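You are here: Home › Help › Drive Coordinator Guide › Section 3: Setting Up a Holiday Giving Drive

Section 3: Setting Up a Holiday Giving Drive

Last updated March 21, 2025

This section covers how to create a drive in Ullent, connect it to your charity's bank details, and open it to donors. It applies to food, gift and cash drives. If you run a year-round pantry, use Section 5 instead.

Before you start

You need:

- A coordinator login. Donor logins cannot create drives.
- Your charity registration number.
- The name and mailing address of the site where goods will be dropped off.
- A closing date. You can change it later, but donors who signed up before the change will get an email each time.

Most charities open their holiday drive in the first week of November. Registration checks take longer at that time of year, so submit your details in October if you can.

3.1 Create the drive

1. Log in and select Drives from the left menu.

2. Select New Drive.

3. Enter a drive name. Use the name donors will see on your posters. Names longer than one line are shortened on phones.

4. Choose a drive type: Goods, Cash, or Goods and Cash.

5. Under Area Served, pick your area from the list. Coordinators who cover both Wurkurlow and Khumalo must create one drive for each. Families are matched by area, and a combined drive will not match correctly.

6. Enter the opening and closing dates.

7. Select Save Draft.

Note: A draft is visible only to coordinators at your charity. Donors cannot find it by searching.

3.2 Add the family list

1. Open the draft and select the Families tab.

2. Select Add Family to enter one household, or Upload List to add several from a spreadsheet.

3. Enter the number of adults and children, the age of each child, and any dietary needs.

4. Leave the Name field blank. Ullent assigns a family code, such as 849, and that code is the only thing donors see.

5. Repeat until every household is entered, then select Check List. Duplicate addresses are shown in red.

CAUTION: Do not enter addresses, phone numbers or details of a family's situation in the Wish List field. This field is public once the drive opens. If you have entered private details by mistake, delete the whole entry. Editing it leaves the earlier text in the donor history.

A single upload can hold up to 200 households. If your list is longer, split it and upload the parts one after another.

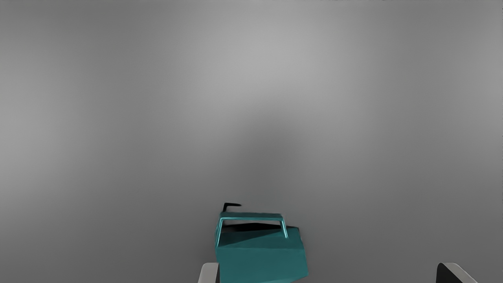
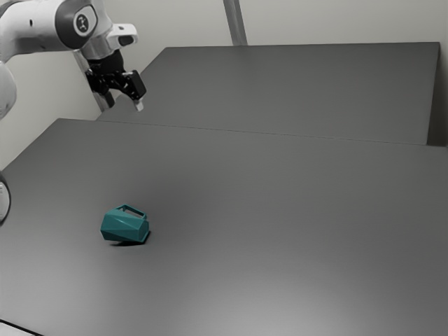

Can two donors choose the same family?

Only if you allow it. Each family is set to one donor by default, and the code disappears from the public page when someone picks it. To let donors share, open the family entry and change Donor Limit to 2 or 3. Each donor will then be asked to mark the items they plan to bring.

3.3 Set up the drop-off site

1. Select the Sites tab, then Add Site.

2. Enter the street address and the hours when someone will be there to accept goods. Do not list hours when the building is open but unattended.

3. Add parking or entrance directions if the door is hard to find.

4. Select what the site can accept. Leave Chilled Food unchecked unless the site has a working refrigerator set aside for donations.

5. Print the site sheet and post it at the entrance.

Note: If you use the Brultetti label printer, print one test label before the first drop-off day. Labels that come out faint will not scan.

3.4 Turn on cash gifts

Skip this part if your drive type is Goods.

1. Select the Giving tab.

2. Enter the bank details for your charity. Personal accounts are rejected.

3. Choose up to four suggested amounts. Donors can always type in their own.

4. Write a short receipt message. The date, amount and registration number are added for you.

5. Make a small test gift with your own card and confirm that the receipt arrives. Refund it from the same tab.

CAUTION: Bank details are locked once the first gift is received. To change them after that, contact support and allow three working days.

3.5 Open the drive

1. Return to the Overview tab. Any step that is not complete has a gray circle beside it.

2. Complete the missing steps, then select Open Drive.

3. Copy the public link and view it in a browser where you are not logged in. Check the dates, the site hours and at least one family entry.

4. Send the link to your donors.

If the Open Drive button stays gray after all steps are complete, your registration check is still pending. You will get an email when it clears.

To pause a drive, select Pause on the Overview tab. Donors who have already picked a family keep their choice and can still drop off goods.

Next: Section 4, Receiving and Sorting Donations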